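Skasik publishes revised care and washing guidance for reusable plastic tableware

17 October 2021

Skasik, the supplier of reusable tableware to schools, nurseries and works canteens, has published a revised edition of its care and washing guidance. The new edition replaces the one issued in June and applies to all cups, bowls and plates in the Plitska and Bedoya ranges. It takes effect on receipt. Sites holding printed copies of the earlier edition are asked to withdraw them.

The revision follows a review of returned items carried out at the company's Ferska depot. In total, 2,818 pieces were examined. Each was checked for surface wear, staining, loss of shape at the rim and cracking at the base. The findings were compared with the washing records supplied by the sites concerned.

Wear at the rim was the most common fault. In most cases it was linked to the way items had been stacked while still warm from the dishwasher. Plastic that has not cooled fully is softer than it appears, and the weight of a tall stack is enough to press the lower rims out of round. A cup with a distorted rim will not sit correctly in a rack and tends to hold water after the rinse.

The guidance now sets a maximum stack height of 10 cups. Bowls may be stacked to 8. Items should be left in the rack, open side down, until they have cooled to room temperature. Towel drying is no longer recommended for either range, as cloths were found to leave fibres on scratched surfaces.

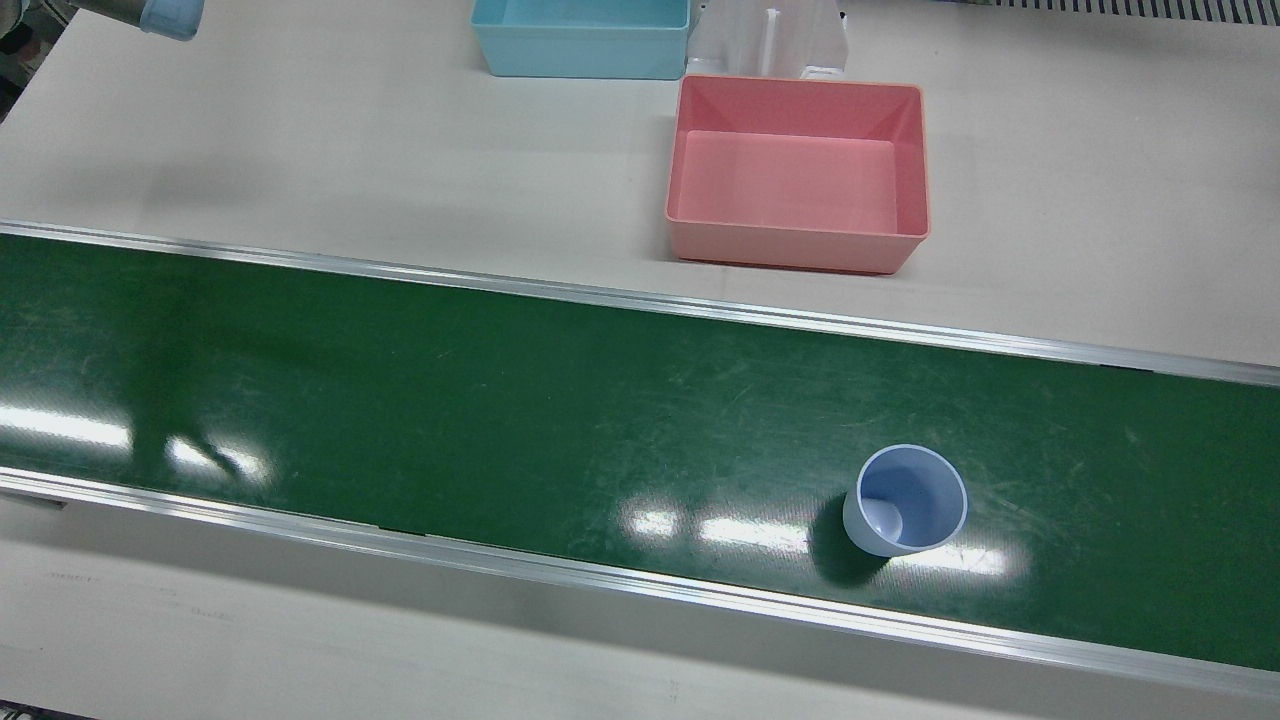
Staining was the second most common fault and was concentrated in sites serving tomato-based dishes, blackcurrant drinks and strong tea. The revised edition advises a cold rinse within 22 minutes of the end of service. Items that cannot be rinsed in that time should be placed in plain cold water. Hot water should not be used for the first rinse, because it sets certain food colours into the surface.

Chlorine-based products may still be used for stain removal on the Plitska range at the dilution printed on the product label. They should not be used on the Bedoya range. Scouring pads, wire wool and abrasive creams are unsuitable for both ranges. Scratches made by these products cannot be polished out and make later staining more likely.

The section on dishwashers has been rewritten. It now covers rack-type and hood machines separately, with a page on each. Users are advised to check the spray arms weekly for blocked jets and to keep a written record of the rinse temperature. Where water is hard, the softener should be topped up according to the machine maker's instructions. White film on cups is usually limescale and can be removed with a citric acid cycle. It does not mean that the item has reached the end of its life.

An item should be withdrawn from use if it shows any crack, a chipped rim, a rough edge that can be felt with a fingertip, or a base that rocks on a flat surface. Fading of colour alone is not a reason to withdraw an item. Withdrawn pieces can be sent back to the Ferska depot in the cartons used for new deliveries. Plitska and Bedoya items should be packed separately, as the two ranges are made from different plastics and are recycled by different routes.

No changes have been made to the products themselves, and existing stock remains suitable for use. Order codes, carton sizes and delivery terms are also unchanged.

The revised guidance is available free of charge to all account holders. A wall chart for wash-up areas can be requested with the next order. Questions on the guidance should be sent to the Skasik customer service desk, quoting the account number and the range concerned.

Ends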